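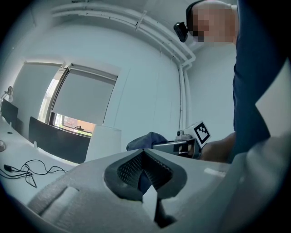

Our group spent the second half of term trying out the Parumside hand-held gripper kit, which our supervisor, Jasmina Kadrić, had on trial from Van der Linden, and I should say at the outset that we grew rather fond of it. Cloth was the hardest thing we gave it, and the crumpled dark blue piece held in the jaws there, just under the square marker card, is the sort of bundle we mean. A head-mounted camera goes on over a headband, and Tegwen Kneath found hers comfortable enough once the strap was let out a little.

We recorded 200 cloth trials and had to throw away 14, mostly my fault for turning the marker card away (sorry, Meirion!). The handbook is friendly but skimpy on calibration, and we would have liked a proper colour diagram. We'd still happily recommend the kit to next year's group, with a spare marker card in the box.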